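# Why is a table flat?

Quick one for the Cleten Kids page. Tables! Grab a pencil.

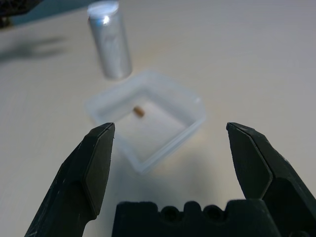 *A smooth, light cream tabletop with a few things on it.*

Put your pencil on a table. Stays put? Good. Now tip a tray up a bit and try it on that. Off it goes.

Gravity pulls everything straight down. On a flat top the table pushes straight back up, same amount. So nothing moves. On a slope some of that pull goes sideways, downhill. Pencil on the floor.

**But what about smooth?** Different thing! Flat means no slope. Smooth means no bumps. Rub two smooth things together and there's usually less grip. Grip has a propper name, friction.

Try this (ask a grown-up first):

- tray, book, rubber, coin
- line them up at one end
- lift that end slowley
- which one slides first?

Tahsin Amarasinghe's class at Clundmont tried it with 4 trays. Coin won on three of them. Rubber hardly budged.

Then try it with a tea towel on the tray. Write down what changes.

June 2018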